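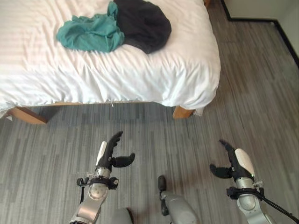 White stripe duvet on the bed this morning

Bedding & Linens > Duvets and covers
Thread: Is the Nutwood "never iron" cover worth it?

pellgrove
Posted Apr 21, 2018
I've been looking at the Nutwood cover for a while and I'm having trouble believing the ad copy. Wrinkle free for life, cool in August, warm in winter, 3,000 happy sleepers. The white one with the woven stripe is $75 on sale, and it has been "on sale" for as long as I've been checking. The one in my photo is what I have now, a no-name cover from a store that closed. It wrinkles. I can live with that, but if somebody has solved it I'd like to know before I spend the money.

Anyone here own one? For more than a month, I mean.

tansyhill
Own two. Love them. They come out of the dryer smooth and I put them straight on the bed. Mine is the gray but it's the same fabric. I'd buy a third if they made a decent green.

pellgrove
How long have you had them, and what setting do you dry on?

tansyhill
Since before Christmas. Low heat, and I pull them out right away. If you leave them sitting in the drum they do crease, I'll give you that.

dormer_window
So does every cover ever made. Pull any cotton blend out of a warm dryer right away and it looks fine. That's you doing the work and Nutwood taking the credit.

Also "wrinkle free" on a label usually means a resin finish, and the finish washes out. Ask me again after 30 washes. My Berhe sheets were the same story. Lovely until the second summer, then they looked like a road map.

tansyhill
I've washed mine a lot more than you'd guess, there's a dog. Still smooth. I don't know why people have to assume the person who bought the thing is wrong about it.

dormer_window
Not saying you're wrong about yours. I'm saying six months isn't "for life."

Laiba Marwat
I did alterations and a fair bit of linen repair for years, so here is my two cents. Forget the finish and look at the weave. Those self stripes are usually satin weave next to plain weave, and the two can shrink at slightly different rates. When that happens you get a ripple along each stripe and no iron will take it out for good. Good makers preshrink the cloth. Cheap ones don't. The listing should say, and I just read the Nutwood listing top to bottom and it doesn't say.

pellgrove, faint stripes like yours hide it better than bold ones. I wouldn't replace a cover I was otherwise happy with.

pellgrove
That's useful, thanks. I wrote to them asking if it's preshrunk. The reply told me it was "crafted for lasting comfort." So I still don't know.

oxbow77
Ha. I got the same line when I asked about the zipper.

The zipper is my complaint, by the way. Plastic, tiny pull, stuck by the third wash. Go with buttons or ties. The Ristancombe one has ties in the corners too, so the insert stays where you put it and you don't end up with all the fill down at the foot end.

tansyhill
My zippers are fine.

dormer_window
Ristancombe is nice but it's heavy. I sent mine back. Took forever to get the refund and they kept the shipping both ways, so read the return page first.

oxbow77
Heavy is why it hangs straight! A light cover on a thick insert puffs up and bunches along the sides. Matter of taste I guess.

Laiba Marwat
Corner ties can be sewn onto any cover in an evening. Twill tape, four short pieces, stitch into the seam allowance and not through the face fabric. You need loops on the insert as well, and most have them already.

pellgrove
OK, I think I'm holding off. A new cover that might ripple and might stick, against an old one that only needs a tug in the morning. I'll try the twill tape and see if that stops the corner drooping. If the price ever changes from "sale" I'll take it as a sign.

grivevness_fan
Has anyone tried the Grivevness bamboo one? Supposed to be wrinkle free.

dormer_window
Oh boy.

Laiba Marwat
Check the fiber label before you order. "Bamboo" is nearly always rayon made from bamboo, and rayon creases if you look at it. Drapes well though.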